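3. Collecting the Demonstrations

3.1 Task family and station layout

All demonstrations in the Brurnside set were recorded at a single tabletop station in the Husix laboratory. The station consists of a white table, a fixed two-armed upper body with a five-fingered hand on each arm, and a camera mounted at the head. We kept the table bare except for the objects named in the task instruction. Earlier pilot sessions used a patterned cloth, and policies trained on those sessions learned to rely on the cloth when estimating where the container stood. Removing it cost us the pilot data, which is not included in any result below.

The task family is container filling and emptying with packaged goods. Each episode is defined by a start layout, an end layout, and a one-sentence instruction. Objects are drawn from a pool of 31 household packages: cans, cartons, pouches, small boxes, and a few bottles. The pool was chosen for variety in stiffness and surface finish. Cans reflect the room lights and give unreliable depth readings, while cartons deform slightly when squeezed and change shape over a day of use. We did not replace dented packages during collection unless they leaked.

Containers are open plastic bins. We varied the yaw of the bin at the start of each episode, since a bin placed square to the table edge makes the reaching problem easier than it would be in most homes or stockrooms. The operator sets the bin down by hand before the episode starts and is told only which half of the table to use. We found that operators asked to place the bin "at random" tend to return it to the same two or three poses, so a target angle is now shown on the side monitor before each reset.

3.2 Teleoperation

Operators wear a pair of tracked gloves and a headset that shows the head camera stream. Wrist pose is mapped to the end of each arm with a fixed scale, and finger joint angles are retargeted by the Shearer module, which solves a small optimization at every control step. Shearer weights fingertip distances more heavily than joint angles. This gives better pinch grasps on thin objects at the price of hand shapes that sometimes look unlike those of the operator.

The head camera does not move during an episode. We considered letting it follow the operator's head and decided against it. A fixed view is simpler to calibrate, and both hands stay in or near view for most of the task. Occlusion of the bin interior by a hand is frequent during placement and was left in the data. Figure 3 gives the head view at the station, with two packages in the bin and both hands clear of it.
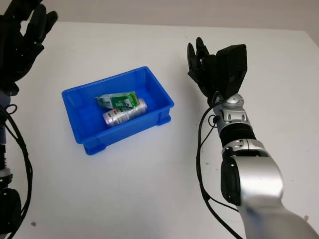 Figure 3. Head camera view of the station. A drink carton and an aluminum can lie on their sides in the blue bin; both hands are raised and open.

Two features of this view matter for training. First, the forearms and their cables take up a large part of the image, and their appearance changes with arm pose. We do not mask them. In an ablation (Section 5.3), masking the arms lowered success on tasks that required the hand to enter the bin, probably because the visible wrist gives the policy a second estimate of hand position that does not depend on the joint encoders. Second, packages in the same bin often touch or overlap. The segmentation step used for object labels merges such pairs when their outlines are not well separated, and the merged labels must be split by an annotator.

3.3 Episode boundaries

An episode begins when the operator presses the left pedal and ends when the right pedal is pressed. Before pressing the right pedal, the operator must bring both hands outside the bin, open the fingers, and hold still for a short period. We call this the clear pose. It is not a single joint configuration; any pose that satisfies the three conditions is accepted. Requiring one exact pose produced a long final motion in every demonstration, and the resulting policies began to move toward that pose before the last object had been released.

Idun Fagerlund's review of the first week of recordings showed that operators differed most in this closing portion. Some raised both hands at once, others withdrew the working hand and left the idle one where it was. Both habits were kept. We trim the still portion to a fixed length so that slow operators do not add a large number of near-identical samples at the end of each episode.

Failed grasps are kept if the operator recovers within the same episode. Episodes in which a package leaves the table, or in which the safety controller stops an arm, are stored separately and used only for the failure detector in Section 6.

3.4 Operators and sessions

Collection took place in November with four operators. Two had used the gloves before and two had not. Each new operator completed a practice block that was discarded in full. Sessions were limited to 45 minutes, after which the gloves were recalibrated whether or not the same operator continued. Drift in the thumb abduction estimate was the main reason for this limit — it grows slowly enough that the operator adapts to it without noticing, and the adapted behavior then appears in the data as a systematic offset.

A session contains a mix of filling and emptying tasks. Running the two in alternation lets the end layout of one episode serve as the start layout of the next, which shortens resets but also correlates neighboring episodes. For this reason we split training and evaluation data by session and never by episode. An early split by episode gave validation losses that were clearly too low and did not predict performance on the robot.

3.5 Quality checks

After each session, a script tests the recordings for dropped frames, clock offsets between the camera and the arm controllers, and joint readings outside the calibrated range. Recordings that pass are viewed at increased speed by one annotator, who confirms that the instruction matches the final layout. Disagreements are settled by a second annotator. Csenge Tóth and Rory Pollock carried out this work for all sessions and wrote the labeling guide that accompanies the data.

The most common labeling error concerned the word "in." Operators sometimes left a tall package leaning on the rim of the bin and counted it as placed. The guide now states that a package is in the bin only if it is supported by the bin floor or by another package that is itself in the bin. Packages may lie in any orientation. No credit is given or removed for neatness, although several operators reported that they found it difficult to leave objects in a heap.

Small marks on the tabletop were a further source of trouble. The contact detector used in the first version of the script treated a few dark specks as object edges when a fingertip passed near them. Cleaning the table between sessions reduced the problem without removing it. The current version ignores any region below a minimum area, and the affected recordings were processed again.

3.6 Resulting data set

The final set contains 373 accepted episodes. Each is stored with the head camera stream, joint positions and commands for both arms and hands, the raw glove signals, and the instruction text. We keep the raw glove signals so that the retargeting can be repeated when Shearer changes. This has already been done once, after a correction to the finger length model.

For the comparison with Flerkholm in Section 5, we use a subset of 80 episodes in which only one arm touches the objects. The other arm remains powered and visible in these episodes, and its joint values are passed to the policy as usual. Flerkholm was designed for a single arm and receives only the active side. We return to this difference when discussing the results, as it affects how the two methods respond when the idle hand is close to the bin.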